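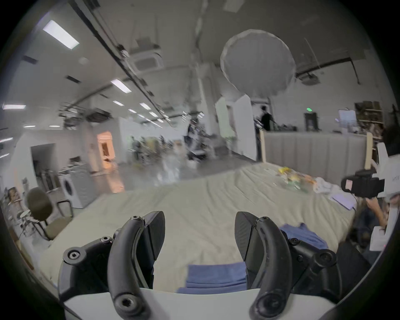
T. Gebreyes

4. Charging habits and gaps in the record

4.1 What the watches recorded

The main trial ran for 21 days in Dutau, in 14 households. Each household was lent a Tenville watch and a charging dock, and the watch was paired with the Grundelard app on a phone the wearer already owned. The app kept a log of battery level, of the times at which the watch went on and off the dock, and of whether the skin sensor reported that the watch was being worn. No other use was made of the phone's data.

We had planned to treat the battery log as background and to spend this section on step counts. The first download changed that. Most of the missing step data fell in stretches when the watch was charging or had been left on the dock after charging was complete, and it made little sense to discuss the steps without first describing the gaps. The step counts are taken up in Section 5.

A gap is defined here as any stretch in which the skin sensor reports no contact and the watch is either docked or switched off. Stretches shorter than the sensor's own reporting interval were dropped. Where the watch was off the dock and switched on but not worn, for instance while the wearer was swimming, we recorded it separately as "set aside". These stretches are not counted as gaps below.

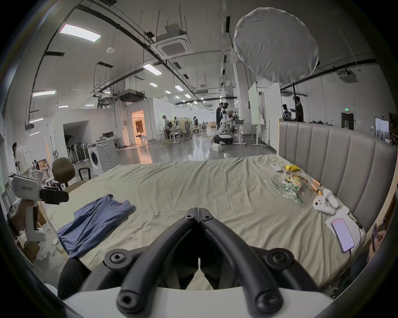 The distinction matters more than we expected when we wrote the protocol. Wearers who set the watch aside usually put it back on the same day. Wearers who docked it in the evening often did not pick it up until the following morning, although the battery had been full for hours. The watch gives a short buzz when it reaches full charge, but on the dock the buzz is faint, and several wearers told us at the end of the trial that they had never noticed it.

4.2 Evening chargers and morning chargers

Wearers fell into two fairly clear groups. Evening chargers docked the watch after the last meal of the day and tended to leave it there overnight. Morning chargers docked it while they washed and dressed, and took it off again before leaving the house. The second group charged more often and for less time. Their batteries were seldom full and seldom very low.

Figure 3. Battery level at the time of docking, by charging group, over the whole trial. Evening chargers are shown by the solid line and morning chargers by the dashed line.

As Figure 3 shows, the two lines start close together and then move apart. We think this reflects the instructions in the box, which ask the owner to charge the watch fully before first use and say nothing further about when to charge it. During the opening days most households followed a routine close to the one they used for their phones. Some kept to it. Others found that a night without the watch meant a night without sleep data, and moved the dock to the bathroom or the kitchen.

Placement of the dock was not controlled. We asked for it in the closing questionnaire, where the choice of answers was limited to a list of rooms. This was a mistake on our part, as it gives no idea whether the dock was within reach of the bed, or whether it shared a socket with other chargers. A free text answer would have served better.
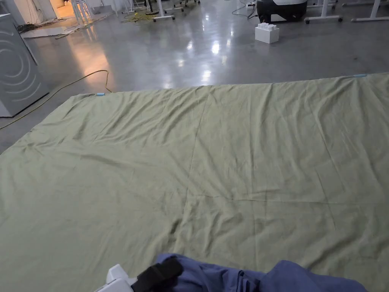
It would be wrong to read the difference between the groups as a difference in interest. Morning chargers did open the app more often, but much of this was to check the battery, and a page opened for that purpose also counts as a visit to the step page under the app's own reckoning. We could not separate the two kinds of visit. Anyone using app visits as a measure of engagement should look at which page loads first.

4.3 Effect on the daily totals

The app fills in short gaps by carrying forward the wearer's recent average. Longer gaps are left blank on the hourly chart but are treated as zero in the daily total. A wearer who docks the watch before an evening walk therefore sees a low figure for the day, with nothing on the summary page to say that part of the day is missing.

For the analysis we rejected any day on which the watch was worn for less than 600 minutes between waking and going to bed. The limit was fixed before the data were examined. It removes more days from the evening group than from the morning group, so the days that remain should not be taken as a fair sample of all days for either. 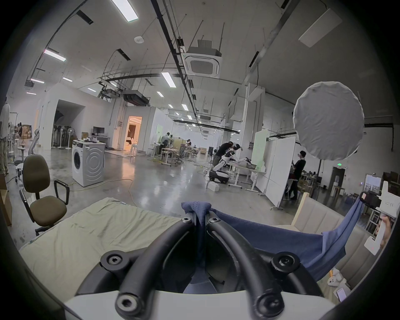 We also tried a stricter limit and found that the order of the groups did not change, although the spread within each became narrower. The results given in Section 5 use the original limit throughout.

4.4 Changes to the app during the trial

The app was updated once while the trial was running, on 2023-04-22. The update added a low battery reminder, which could be switched off in the settings. Days before and after it are kept together in Figure 3 but are treated separately in the tables. Wearers were not told of the update in advance, and two phones did not install it until after the watches had been returned. A second trial is planned for September, with the app version held fixed and the reminder switched off at the start.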